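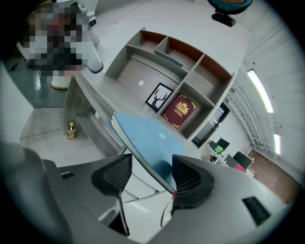

Just sort them by color and be done with it, my sister told me over the phone, and I very nearly hung up on her. Color! As if I'd ever remember whether the bread book was green or tan.

So that was my March, me versus the cubby shelves. I'd been putting it off since we moved out of the place on Hunt Street, and the boxes had been sitting in the hallway long enough that I'd started setting my coffee on them. I finally got going at 8 in the morning with the radio on and a big plan (subjects, then authors, then size) and by lunch the plan was down to "does it fit."

Here's where things stand. The deer silhouette in its little black frame gets to stay, leaning in the cubby, because I am not putting another nail in anything this year. The deep red book with the gold corners is right next to it and I love how those two look together, so everything else has to work around them. The light blue one has had three homes already. First it was going to go flat, then upright, then over on the desk with the mail, and I'm still not sold on any of it.

I did weed some out! Two bags went to Dumari, the used book place by the bakery, and they gave me store credit, so you can guess how that went. I came home with a gardening book of 400 pages and a fat old atlas that runs to 1,067. The atlas doesn't fit in the small upper cubbies at all, it'll have to go down in one of the bigger ones.

Oh, and a couple of you asked about the desk. It's staying gray. I had a paint chip from Caramia taped up for weeks, a sort of buttery yellow, and I got tired of looking at it. Next up is the hall closet, if I can find the door.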